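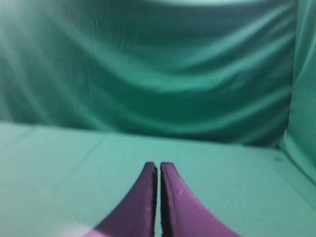

Setup Guide > Section 3: Hanging and Tensioning the Cloth

If you've come straight from Section 2, your Kekier stand should be upright, with all the feet locked and the crossbar resting in its two cups. If it's still in the bag, go back and do that part first. I'll wait!

I wrote this section after hanging backdrops in my spare bedroom more times than I want to admit, and the printed sheet in the box skips a lot of it. Jerome Saludo read the first version and made me put the ironing before the hanging, so you can thank him for that.

Before you start

You'll need the cloth, the bag of clamps (there should be 8), a steamer or an iron, and a step stool that doesn't wobble. A roll of painter's tape is handy too. Give yourself an hour the first time. I'm down to 11 minutes now, but I cheat and leave the crossbar threaded.

Caution: The top of the stand gets tippy once there's cloth on it. Put the sandbags on the feet now, while you can still see the feet.

Getting the wrinkles out

1. Check the care tag. The polyester cloths melt under a hot iron and the muslin ones don't mind it at all. If your tag is missing, treat it as polyester and stay on the lowest setting.

2. Lay the cloth face down over a bed or a clean table and work from the middle out to the edges. Long, slow passes. Fold lines from shipping are the stubborn ones, so go over those twice.

3. Let it cool flat for a few minutes. I used to grab it right away and bunch it over my arm, which put half the wrinkles straight back in.

Note: A steamer works fine with the cloth already hanging, but only if you can reach the top without leaning on the stand.

Threading the crossbar

4. Lift the crossbar out of its cups and set it on the floor. Please don't try to thread it up in the air. I have a dent in my closet door from that.

5. Find the pocket along the top hem and feed the bar through from the left, scrunching the cloth along as you go. If the end of the bar snags, wrap a bit of painter's tape over it and try again.

6. Spread the cloth evenly and leave a hand's width of bare bar at both ends.

7. Put the bar back in the cups, one end and then the other, and tighten both wing nuts. Finger tight is plenty.

8. Raise the two uprights a little at a time, switching sides. If one side gets way ahead, the bar binds in the cup and you'll think something's broken. (It isn't. Lower the high side and carry on.)

Tensioning

9. Clamp the cloth to each upright near the top, then near the bottom, then fill in between. Pull out sideways just until the ripples go away. Stop there — if you see little points forming at the clamps, you've gone too far.

10. For a floor sweep, let the extra cloth roll forward in a loose curve and tape down the front corners. Keep the curve gentle, with no crease where wall meets floor.

11. Step back and look at it from wherever you'll be shooting or filming. Ripples that look awful up close often disappear from there, and a few you missed will suddenly show up.

Caution: Don't clip anything heavy to the crossbar. A small hair light is too much. I tried it.

Lighting it evenly

Keep your lamps well off to the sides and aim each one at the far half of the cloth, so the two pools of light cross. If you get a bright patch in the middle, move both lamps back before you start fiddling with brightness. Bare bulbs give you hard shadows in every leftover fold, so put some diffusion over them. Parchment paper is okay over cool LED lamps only, never over anything that gets hot.

Leaving it up

I leave mine hanging for weeks. Loosen the side clamps overnight so the edges don't stretch, and keep it out of direct sun if you can. Mine faded a bit down one side last June.

If you do pack it away, roll it on the cardboard tube it came with. Folding means you get to do steps 1 through 3 all over again.

Taking the stand down is covered in Section 4.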